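홈 지역 산업·기술 환경 생활 기상 구독 검색

혼드니스 정수장, 펠릿 연수화 공정 3월 가동… 공급 수돗물 총경도 25% 낮춘다

혼드니스(Hondness) 상수도를 운영하는 네를로(Nerlow) 수도공사가 3월부터 정수장에 펠릿 반응조 방식의 연수화 공정을 투입한다. 대상은 지하수 계통에서 생산하는 물 전량이다. 공사는 배수지 유출수 기준 총경도를 현행 대비 25% 낮추는 것을 운전 목표로 잡았다. 지표수 계통은 원수의 칼슘 농도가 낮아 이번 사업에서 빠졌다.

반응조는 2기이며 병렬로 설치됐다. 평상시에는 양쪽에 유량을 나누어 보내고, 펠릿 배출이나 노즐 점검 때는 한쪽만 돌린다. 한쪽 운전 시 처리하지 못하는 유량은 우회 관로를 거쳐 혼화조에서 처리수와 섞인다. 이때는 유출수 경도가 목표값보다 높아질 수 있다고 공사는 밝혔다. 설비 제작과 시운전은 베드나리크(Bednárik)가 맡았다.

공정의 원리는 유동층 결정화다. 원수를 반응조 하부에서 상향류로 주입하면서 수산화나트륨 용액을 넣어 pH를 올리면, 물속 탄산칼슘이 과포화 상태가 되어 미세한 석류석 모래 표면에 석출된다. 입자는 결정이 자라면서 무거워져 바닥으로 가라앉고, 운전원은 유동층 높이와 차압을 보면서 이를 주기적으로 빼낸다. 빈 자리에는 새 종자 모래를 채운다. 재래식 석회 연수화와 달리 함수율이 높은 슬러지가 거의 나오지 않는다. 배출된 펠릿은 탈수 설비를 거치지 않고 자연 배수만으로 반출할 수 있다.

네를로 수도공사의 공정 책임자 라도미르 후바체크는 연수화율을 더 높이지 않은 배경으로 부식 관리를 들었다. 칼슘과 탄산수소이온을 지나치게 제거하면 물의 완충 능력이 떨어지고, 관 내벽의 보호 스케일이 녹아 나올 수 있다는 것이다. 그는 "목표는 약한 석출 경향을 유지하는 지점이다. 포화지수가 음수로 내려가면 경도가 아무리 낮아도 운전 조건에서 제외한다"고 말했다. 공사는 반응조 후단에 이산화탄소 주입 설비를 두어 pH를 되돌리고, 잔류 미세 결정은 기존 급속여과지에서 걸러 낸다.

여과지 운전 조건도 함께 바뀐다. 시운전에서 반응조 유출수의 탁도가 기동 직후 일시적으로 올라갔고, 여과지 손실수두의 상승 속도도 설계 예측보다 빨랐다. 공사는 기동 시 유량을 단계적으로 올리고 초기 유출수를 회수조로 돌리도록 절차서를 고쳤다. 역세척 주기는 당분간 고정하지 않고 손실수두를 기준으로 정한다. 여과사 표면에 탄산칼슘이 고착되는지 확인하기 위한 시료 채취도 절차에 포함됐다.

공급은 2단계로 나누어 전환한다. 첫 단계에서는 플루르쿰(Flurkum) 가압장 하류의 고지대 급수구역에 처리수를 보낸다. 이 구역은 단일 배수지에서만 물을 받기 때문에 수질 변화를 추적하기 쉽다. 다음 단계는 나머지 지하수 급수구역이다. 두 단계 사이의 간격은 정해지지 않았으며, 고지대 구역의 철과 구리 농도, 탁도, 잔류염소 자료를 검토한 뒤 결정한다. 지표수와 지하수가 섞이는 경계 구역은 사용 수요에 따라 경도가 하루 중에도 달라질 수 있다.

관망 쪽에서 우려하는 부분은 오래된 강관 구간이다. 고지대 구역에는 부설한 지 25년이 된 지선이 포함되어 있다. 관망 담당 보이테흐 콜라르는 전환에 앞서 해당 지선의 말단 소화전에서 배수 작업을 실시하고, 전환 후에도 같은 지점에서 시료를 뜬다고 설명했다. 수질이 바뀌면 기존 침적물이 일부 떨어져 나와 물이 흐려지는 일이 있다. 공사는 이런 현상이 나타나면 냉수 수도꼭지를 맑은 물이 나올 때까지 틀어 두고, 그동안 세탁과 온수 사용을 미루라고 안내했다.

가정에서 체감할 변화는 주로 물을 가열하거나 증발시키는 곳에 나타난다. 경도 성분 가운데 탄산수소칼슘에 해당하는 부분은 가열하면 탄산칼슘으로 석출되어 전기주전자와 온수기 열교환부에 쌓인다. 증발의 경우에는 온도와 무관하게 용해 고형물 전부가 표면에 남는다. 헹군 접시를 세워 말릴 때 아래쪽 테두리에 생기는 흰 띠, 싱크대 상판에 남는 둥근 자국이 여기에 속한다. 짙은 색 유약을 바른 식기와 유리잔에서 특히 눈에 띈다.

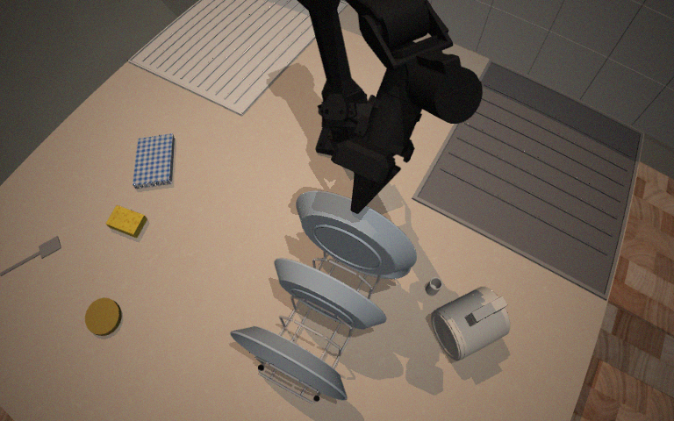
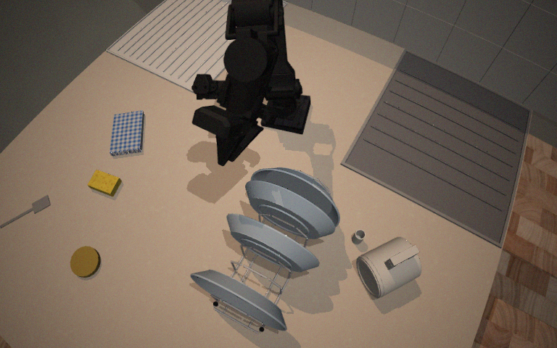

물때의 양은 경도만으로 정해지지 않는다. 표면에 남는 물의 양, 증발 속도, 세제 잔류분이 함께 작용한다. 생활용품 시험소의 완다 토마셰프스키는 경도를 4분의 1 정도 낮춘다고 얼룩이 같은 비율로 줄어들 것으로 기대하기는 어렵다고 했다. 큰 물방울 하나가 마를 때는 용질이 가장자리로 이동해 고리 모양으로 농축되므로, 전체 석출량이 줄어도 윤곽은 여전히 보인다. 그는 식기를 서로 닿지 않게 세우고 마지막 헹굼물이 빨리 흘러내리도록 하는 편이 결과에 더 큰 영향을 준다고 덧붙였다.

또 한 가지 유의할 점은 나트륨이다. 수산화나트륨을 쓰는 공정 특성상 처리수의 나트륨 농도는 원수보다 올라간다. 공사는 증가분이 음용수 기준 안에 있으며 이온교환식 가정용 연수기를 쓸 때보다 적다고 밝혔다. 월별 수질표에는 나트륨 항목을 별도로 표시할 예정이다. 의료기관의 투석용수 담당 부서와 순수 제조 설비를 쓰는 사업장에는 전환 일정을 개별 통보한다. 이들 시설에서는 전처리 연수기의 재생 주기와 역삼투막 스케일 방지제의 주입량을 다시 계산해야 한다.

식기세척기 사용자는 기기의 경도 설정값을 확인하는 것이 좋다. 내장 연수기는 설정값에 따라 재생 빈도를 정한다. 실제보다 높게 설정된 상태로 두면 재생염과 물을 필요 이상으로 쓰게 되고, 일부 유리 제품에서는 표면 침식이 빨라질 수 있다. 반대로 너무 낮게 잡으면 수지의 교환 용량이 먼저 소진되어 세척조에 스케일이 생긴다. 기기마다 단위가 다르므로 수질표의 값을 그대로 입력해서는 안 되며, 독일 경도나 탄산칼슘 환산 농도 가운데 어느 쪽을 쓰는지 설명서에서 먼저 찾아야 한다.

세탁에서는 세제 투입량이 달라진다. 세제 포장의 권장량은 대개 연수, 중간, 경수 구간으로 나뉘어 있다. 급수구역에 따라 구간이 바뀌는 곳도 있고 그대로인 곳도 있다. 소비자 상담 창구의 아이텐 우차르는 구간이 바뀐 것을 확인하기 전에는 기존 투입량을 유지하라고 권했다. 전환 초기에는 혼합 비율이 일정하지 않아 한 번 측정한 값이 대표성을 갖지 못할 수 있기 때문이다. 간이 시험지를 쓴다면 아침 첫 물을 흘려보낸 뒤에 재고, 며칠 간격을 두어 반복하는 편이 낫다. 이미 쌓인 스케일은 물이 바뀌어도 저절로 없어지지 않으므로 구연산 등으로 따로 제거해야 한다.

배출 펠릿의 처리 방안도 확정됐다. 주성분은 탄산칼슘이며 중심부에 석류석 모래 입자가 들어 있다. 공사는 건조 펠릿을 산성 토양 개량재로 공급하는 계약을 맺었고, 일부는 분쇄해 종자 재료로 재사용하는 시험에 쓴다. 재사용 시험은 피오렐라 도나티가 이끄는 연구진이 맡는다. 분쇄한 방해석을 종자로 쓰면 펠릿에서 이종 광물이 사라져 활용처가 넓어지지만, 석류석보다 비중이 작아 같은 상향 유속에서 유동층이 더 높이 팽창한다. 연구진은 입도 분포를 조정해 입자 유실을 줄이는 조건을 찾고 있다. 펠릿의 철과 망간 함량도 함께 분석한다.

약품 저장 구역에는 누출 방지 턱과 중화조가 새로 들어섰다. 수산화나트륨 용액은 저온에서 점도가 급격히 올라가고 결정이 생길 수 있어 저장조와 이송 배관에 보온과 열선을 시공했다. 주입 펌프는 반응조 유량계, 후단 pH계와 연동되며, pH가 상한을 넘으면 주입이 자동으로 멈추고 해당 계열의 유출 밸브가 회수조 쪽으로 전환된다. 공사는 시운전 중 이 연동 동작을 정전 모의 조건에서도 점검했다고 밝혔다. 상시 운전에 들어가면 pH 센서 교정은 계열별로 교대로 실시한다.

요금에는 당장 변동이 없다. 설비 투자비는 기존 시설 개선 적립금에서 집행됐고, 약품비와 전력비 증가분은 다음 요금 산정 때 운영비 항목에 반영된다. 급수구역별 경도와 전환 여부는 공사 누리집의 주소 검색에서 조회할 수 있다. 혼합 구역은 단일값 대신 최솟값과 최댓값으로 표기한다. 첫 단계 구역의 수질 자료는 전환 후 월별 수질표에 함께 실린다.

기사 문의: 산업·기술부 | © 혼드니스 지역뉴스. 무단 전재 및 재배포 금지 | 맨 위로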